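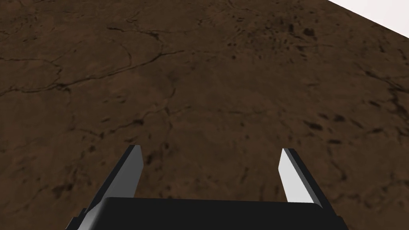 Jukell rehearsal view, gripper open over brown ground.

Household Advice Sheet: Using the Jukell Helper Arm at Home

Issued by the Trornton Home Advice Service. Prepared by Nisreen Hakim, with workshop notes by Majdi Azar. Revised in July.

The Jukell helper arm is supplied by Aoun for purchase at £1,955 or for hire at £26 a week. It is intended for light lifting, holding and fetching in kitchens, utility rooms and small workshops. The Service had one on loan for 14 weeks, together with the rehearsal program, in which a job is tried on a computer before the arm is allowed to do it in the room. The advice below is drawn from that loan. Supply, repair and refunds remain a matter for Aoun.

Before the arm is switched on

Clear the worktop of anything that is not part of the job. Cloths, string and carrier bags should be put in a drawer.

Fix the base to a surface that does not flex. Folding tables are not suitable. A solid bench or a kitchen worktop with a square front edge gave good results, and the clamp should be checked again after the first job of the day.

Keep a path for the power lead along the back of the worktop and well away from the sink. Children and pets should be out of the room while the arm is in use.

Rehearsing a job

Open the rehearsal program and choose a surface close to your own. The choice offered is limited, and some of the surfaces are of little use indoors; the cracked earth setting is one. For general practice this matters less than might be expected, provided that the user learns to judge the distance between the fingertips and whatever lies beyond them.

Run each new job at the slowest speed first. Stop the run with the fingers open, look at the view from the gripper, and note the position of edges and corners before continuing. Majdi Azar recommends writing the settings on a card and keeping the card with the tool or pan to which it relates.

Where two surfaces meet, for instance at the end of a run of tiles, rehearse on both sides of the join. The pale strips on the inner edges of the fingers are a helpful guide, as they are easily picked out in a dark setting.

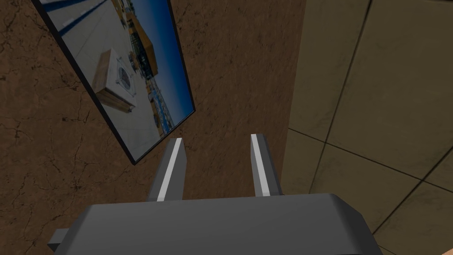 Care of the fingers

Wipe the fingers after every session with a damp cloth and a little washing-up liquid, then dry them with a clean one. Do not use scouring powder, wire wool or oven cleaner. Flour paste and wood glue should be removed before they set; if glue has hardened, ease it away with a plastic scraper held flat.

Do not oil the fingers. A drop of light machine oil may be applied at the base joint once a month, and any surplus wiped off at once.

If the arm begins to drop smooth items such as jars or glazed mugs, clean the fingers first. Hadi Shboul, who dealt with fault reports during the loan, found that most complaints of poor grip were settled in this way – the instruction book sends the reader straight to the repair line.

Suitable and unsuitable jobs

Suitable: holding a length of batten while it is marked; passing dry, lidded jars from a shelf; steadying a mixing bowl; holding a cupboard door while the hinge screws are started.

Unsuitable: anything hot, anything sharp, glass without a handle, full pans of any size, and any task above head height. The arm should not be used to carry food directly. Place the food in a lidded box.
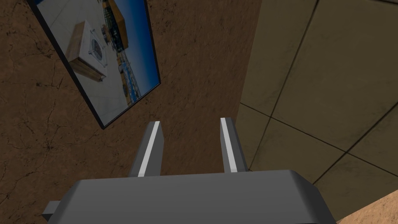 Work close to a wall calls for more care than work on an open bench, and it was here that the Service had most of its difficulties. The arm is slow to withdraw, and a fingertip that has been brought too near will mark soft plaster. Measure the clear distance at rest and again at full reach. Take down mirrors and anything on a loose hook. In rehearsal, aim for the arrangement seen in the view from the gripper, where there is open space between the two fingers and the wall, the framed picture and the tiles alike. The framed picture there is up and to the left of the fingers, and a run that moves in that direction should be stopped early and checked. Grout lines may be used as a rough ruler if the size of your own tiles has been entered correctly.

Points for Aoun

The Service has sent the following remarks to the supplier. The rehearsal program took 103 seconds to open on an ordinary home computer, and this was thought too long. The stop button is well placed, large and stiff enough not to be pressed in error. The instruction book is clear on fitting and weak on cleaning. Elias Hourani, replying for Aoun, states that a new cleaning page is in preparation.

Hire or purchase

Households with one or two short jobs in view are advised to hire. Purchase may be justified where a person in the home has difficulty with grip or reach and the arm would be in use on most days. Ask for a demonstration in your own kitchen before signing – Aoun offers one without charge through its Ristier showroom, and Dimas Purba at the Service's front desk holds the booking forms.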